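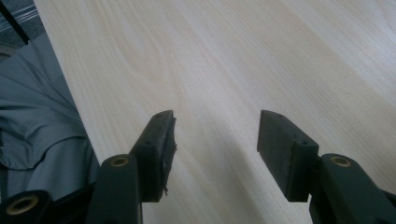 A student asked after Saturday's session whether the break-even point moves if rent goes up but price stays put. Yes. Fixed costs up, break-even up. Come back to this.

Week 4, fixed and variable costs

Trellport case. Small tea packer, one product.
Rent + insurance per month: 1,462
Fixed = you pay it even if you sell zero boxes. Variable = tea, box, label, postage.
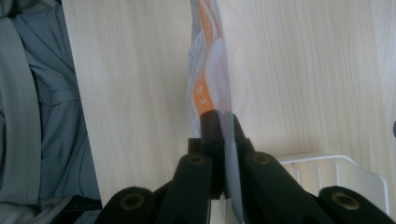

Contribution = price minus variable cost per box. Do NOT take rent off here, half the class did last time.
Break-even = fixed / contribution. Round up, allways. Can't sell part of a box.

Hinia case: same method, fixed 1,000. Try contribution of 5 then 4. Look how far it moves.
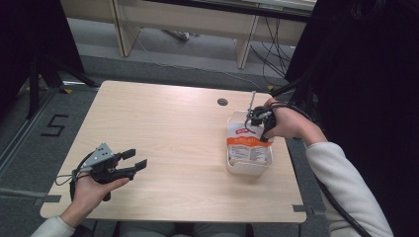
Table with white plastic container

Read Hevasach handout befor next week, skip the tax part.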